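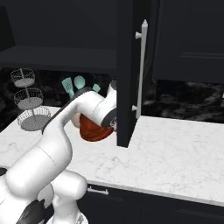

Can we use the Urura kitchen kit to pre-screen arm tasks before they go to the bench?
For put-away jobs with a single object, I think so. For anything where grip force matters, I would wait for the next release.

9/9/22

Notes on the trial licence for Urura, the simulated kitchen package from Lendard. Set it up on the Farah workstation, the one with the newer graphics card. Install was fine once the old physics library had been removed. The manual still gives the old folder layout, so ignore page one and use the readme.

What comes with it: kitchen layouts, a set of loose objects, one white arm already configured, and a task script that can be edited as plain text. Dark cabinets and pale worktop are the default finish. Finishes can be swapped in the settings file, but I left them alone so that our runs match the supplied ones.

Ran the plate task with the default controller, 200 episodes, random start positions on. Took most of the afternoon with rendering on. With rendering off it is much quicker, but then there are no stills to check against the log, and the log is thin. It records joint angles and contact flags and little else. I have asked Lendard whether object pose can be added.
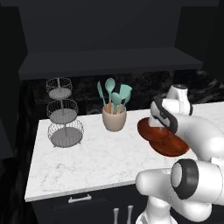 Plate task, default finish. Plate in the gripper, clear of the worktop.

Contact on thin rims needs watching. The contact flag flickers when the fingers close on an edge, and our own scoring script read that as a drop. Put a short delay in the script — 4 frames — and the false drops stopped. Change is in the shared folder, with the old version kept next to it.

Cabinet doors: hinge friction is one number for the whole kitchen. The real doors at Bravitdale are all different, so I would not trust door results yet.

Price is per seat, with support charged separately. The quote runs out in April.

Still to do:
Repeat the plate task with some 300 episodes and rendering off.
Try our own gripper model in place of theirs.
Ask about per-door friction.
Move the logs off the workstation, disk is nearly full.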